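The tin of white paint on my shelf cost £38 and promises, on its lid, to make any room "feel larger". I have painted a box room with it. The box room is the same size and shows every knock from the hoover.

White has had a very good run. It is the colour of clean, of new, of people who own one good bowl. Firms that sell it have noticed. Posteck, whose catalogue came through my door in June, lists 64 whites for indoor use, and the accompanying booklet speaks of "calm" on nearly every page. There is a Chalk, a Soft Chalk and an Old Chalk. I put the three cards on the kitchen windowsill and asked my family to sort them. They couldn't, and neither could I when I'd turned them over and shuffled them. 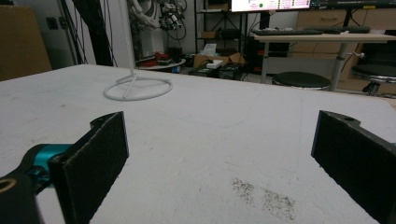
## The trouble with showing everything

The usual case for a white surface is that you can see the dirt on it and so you will clean it. I have never been sure about the second half. A white table in daily use picks up smudges, specks and little grey scuffs, and after a while people stop seeing them. Some of those marks are not dirt at all and no amount of wiping will help.

Chenxi Xie has fitted kitchens and shop counters in Drurkby for long enough to have replaced her own work. She keeps a notebook of call-backs, the jobs where a customer rings to complain after the fitters have gone. Of the last 257, she says, pale matte worktops account for far more than their share.

"They ring and say it's stained," she told me. "I go round and it's scratched, or it's the bottom of a pan that's rubbed off on it. They've been at it with bleach for a week by then."

She doesn't refuse to fit white. She does make people look at a sample that has been in her van, unwrapped, among the tools. Plenty of them change their order to a mid-grey or a flecked beige, which the magazines hate and which hides a toast crumb beautifully.

Flotinari, a maker of tabletops, told me its matte white finish is "designed for real life". I asked what real life had been taken to include. The reply mentioned coffee and red wine, with no word on keys, belt buckles or a child with a ruler. A second email offered me a care kit.

## Who is it for?

Olteanu, the furniture chain, will sell you a white dining table for £1,444 and, at the till, a clear cover to put on it. I stood in the shop for some time looking at the two price tags. The assistant said the cover was very popular – most people took it.

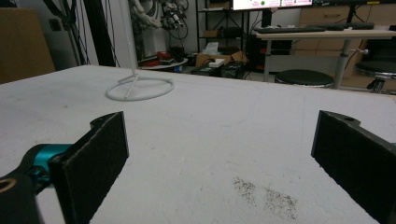
*Page last changed: June, 4.15 pm*

I am told that marks give a surface character. That seems to be true of oak and of leather chairs in pubs. I've yet to hear anyone say it of a white worktop, where the same amount of wear gets called damage, and I suspect the people selling replacements are in no hurry to change the word.

My box room is due another coat. The tin is still half full, so it will be white again.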